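Notes for week 3, Household Budgets and Small Spending

Reading for this week: Kohlhase, chapter 2. Bring your spending log to class even if it has gaps.

Last week we split spending into fixed, variable, and irregular costs. Most people can name their fixed costs from memory. Variable costs are harder, and the part people miss most is small food purchases made away from the main grocery trip.

**Why small purchases get lost**

- They are often paid in cash or on a second card.
- The price of one item seems too low to write down.
- Several people in a home buy the same kind of thing without telling each other.

Nele Kohlhase calls this "drawer spending." Her log of one family of four came to 2,353 separate purchases in a year, and more than half were snacks or drinks.

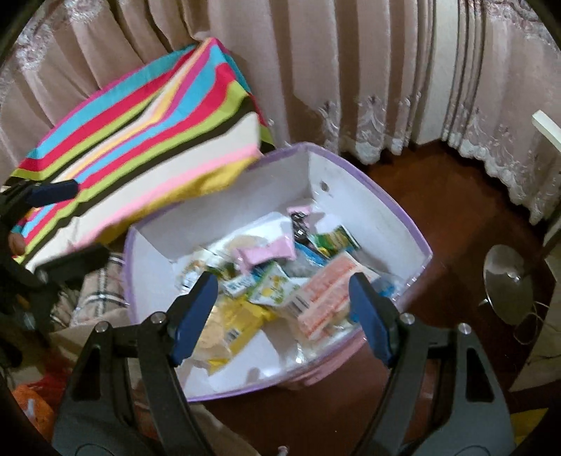 A log works best when it is short. Write the date, the amount, and one word for the type. Do not sort as you go — sorting is a separate job, done once a week. If you lose a receipt, put down your best guess and mark it with a G.

**Unit price**

Divide the price by the weight or the number of pieces. A 12-pack at $6.00 costs 50 cents each. A single at 75 cents costs half again as much, but it is still cheaper overall if the rest of the pack goes stale.

**For next class**

1. Keep the log for seven days.
2. Work out the unit price of 3 items you buy often.
3. Read the Pintér handout on irregular costs, first half only.

Logs are due 05/12/2023, on paper.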